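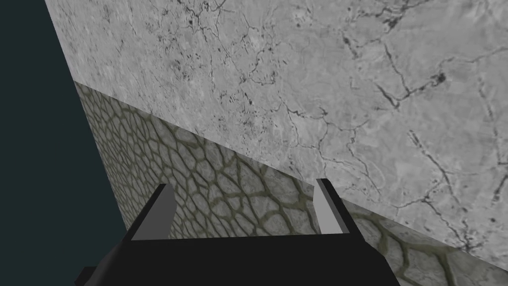 Can you use vinegar to clean a marble countertop?

Keep vinegar off it, the acid eats the polish and leaves dull spots. Warm water and a drop of dish soap, then dry with a towel.

clirkia_fan
ok so thats what the care card says. Question is what do I do now that I already did it. Rented place, marble by the sink, wiped it with vinegar and water since May. Now theres a cloudy ring wherever a glass sat. Landlord is Dymphna Keogh, very nice, very particular. Move out soon. Help

rflanagan
Rónán here, did counters for years. Its etched. Not a stain, so no cleaner is going to lift it. Marble polishing powder, damp cloth, small circles, rinse. Try a corner first. Gurell makes one, 20 bucks last I looked.

ostap_z
Disagree on the powder. First timers always rub one spot too long and then you have a shiny patch in the middle of a dull counter. Looks worse. Call a stone guy.

rflanagan
Stone guy wants 394 to show up. I've seen the quote. For a few rings? come on

ostap_z
and how much is the deposit

clirkia_fan
more than that :(

eabha_od
Is it polished or honed? Makes all the difference. Honed is matte already and etches hardly show. If it's honed DON'T use polishing powder, you'll get shiny spots exactly like Ostap says.

clirkia_fan
How do I tell

eabha_od
Get down low and look across it at a lamp. Sharp reflection = polished. Blurry or no reflection = honed.

clirkia_fan
Sharp. Except the rings obviously

eabha_od
Polished then. Powder is fine if you go easy. Stop and look every minute or so.

dalibor_dv
Baking soda paste, leave overnight under plastic wrap. Worked on mine

rflanagan
Thats for oil stains Dalibor. Different problem. Wont do a thing for etching

dalibor_dv
worked on mine

ostap_z
Then yours was a stain.
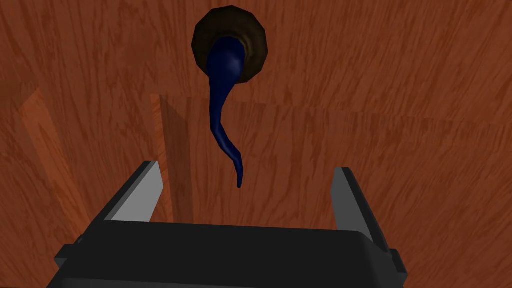

eabha_od
While we're on it, wood needs its own routine and people mix them up constantly. My sister did her Lindham cabinets with the stone spray and they went sticky. For wood it's a barely damp cloth, go with the grain, dry right after. If yours has streaky dark grain on an orange-brown background like this, test any oil somewhere hidden first, it can go a lot darker than you want. And get a dry cloth in around that round ring fitting, grime likes to sit where a rim meets the wood. Cotton swab if the cloth's too fat.

clirkia_fan
the cabinets are painted thank god

dalibor_dv
I use vinegar on wood, never had an issue

ostap_z
of course you do

rflanagan
lol. OP one more thing, are you sealing it? Sealer won't stop etching but it helps with coffee, wine etc. Drip some water on the counter, if it goes dark in a few minutes its not sealed.

clirkia_fan
Went dark. Should I seal before or after the powder

rflanagan
After. Let it dry overnight first. Thin coat, wipe off whatever doesnt soak in or you get haze

ostap_z
I'd ask the landlord before sealing anything. Not your counter. Same goes for the powder tbh

eabha_od
Agree with that. Write to her, keep it short, say what you used. Some landlords have their own person for it.

clirkia_fan
Update 11 December 2022. Wrote to her. She said the rings by the sink were partly there from the last tenant and go ahead with the powder, no sealer, she'll do that herself. Did 4 rings tonight. Three are gone, one I can still see if I crouch. My arm is dead

rflanagan
Nice. Second pass on the last one tomorrow, fresh cloth

ostap_z
Ok fine, glad I was wrong. Take pictures for the deposit anyway

dalibor_dv
try the baking soda on the last one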